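Facilities and Workplace Services | Course Materials | Handouts

Home Courses Schedule Handouts Instructors Contact

Office Care Certificate, Unit 4
Handling, Resetting, and Cleaning Task Chairs

Prepared by Gwenllian Beddoe, with Ismael Aguiar
For the session of Saturday, June 23, 2018

Reading before class: Unit 3 handout, sections on desks and shared benches. Bring your room checklist.

1. Scope of the unit

This unit covers the ordinary task chair on casters as it is found at desks, workbenches, and meeting tables. It does not cover stacking chairs, stools, or upholstered lounge seating, which are treated in Unit 6. By the end of the session, students should be able to move a chair without straining it or themselves, return it to its place, clean a mesh back, and write a clear defect report.

The Verer building has 1000 task chairs on its register. At the last inspection, 972 were present and in service. The remaining chairs were either withdrawn for repair or had not been returned to their assigned rooms. Students who complete their placement in the Verer building will work from that register and should learn its room codes early.

2. Terms

Base: the star-shaped part that carries the casters.
Column: the upright between base and seat. On most chairs it contains the height cylinder.
Seat frame: the rigid shell or ring that supports the seat surface.
Backrest: the upright panel behind the sitter. It may be foam, solid plastic, or mesh.
Headrest: a separate panel above the backrest, fitted on some models only.
Armrests: fixed or adjustable. Check which kind before taking hold of one.

Use these terms in written reports. "The back part is loose" does not tell the repair bench whether to bring a replacement backrest or a replacement bracket.

3. Moving a chair

Look at the floor first. Cables are the most common obstacle in rooms with computers, and a caster that runs onto a cable may stop the chair abruptly. Lift the cable clear or choose another path.

Stand close to the chair with both feet flat. Place one hand on the top edge of the backrest and the other on an armrest. The hand on the backrest steers; the hand on the armrest keeps the base from swinging. Walk with the chair at an ordinary pace. Do not push it ahead and let go.

An adjustable armrest may slide or lift off under load. If it moves in your hand, take hold of the seat frame instead. Never lift a whole chair by its armrests or its headrest. Where a chair must be carried over a threshold or a step, two people carry it, one at the base and one at the seat frame.

4. Returning a chair to its place

At single desks, the chair faces the desk and is pushed in until the armrests are just short of the front edge. Armrests that strike the desk will mark both surfaces over time. If they fit under the desktop, the chair may go in farther.

At long shared benches, chairs go beneath the bench, one to each workstation, with the backrests in line. Curved benches require more judgment: set each chair square to the edge directly in front of it, and ignore the wall behind.

Do not rearrange books, wrappers, or personal items left in desk cubbies. Resetting the chair does not include clearing the desk. Loose articles found on the floor are to be picked up and placed on the nearest desk unless they are plainly trash.

5. Cleaning mesh

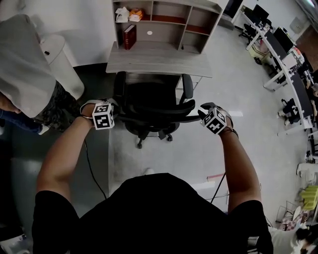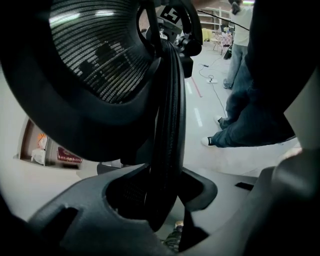

Mesh collects dust on both faces, and the rear face is usually the worse of the two. Vacuum with the brush attachment, working from the headrest down. Follow with a cloth wrung nearly dry. Hold the cloth flat and draw it in one direction along the weave. Scrubbing in circles catches the threads.

Wipe plastic parts last, including the rim of the headrest and any recesses in the seat frame. Solvent cleaners are not permitted on mesh. Allow 60 minutes before the chair is used again.

6. Reporting defects

Record the following on the yellow slip:

- room code and chair number
- part affected, using the terms in section 2
- what you observed, in one or two sentences
- whether the chair has been withdrawn

Chair numbers are printed on a label beneath the seat. A complete entry reads: "Chair 1486. Left armrest does not lock at any height. Withdrawn." Slips are collected by Natanael Fagundes at the service counter. Do not attempt to open a height cylinder under any circumstances.

7. Practical exercise

Students work in pairs. The first student moves a chair from a desk to the marked area and returns it, following sections 3 and 4. The second observes and completes the checklist. Pairs then exchange roles. Solange Barros will assess the practical, and students who need a second attempt may arrange one with her before the end of June.

Required for Unit 5: your signed checklist and one completed defect slip.

Office Care Certificate | Questions about course materials: see the service counter | Back to top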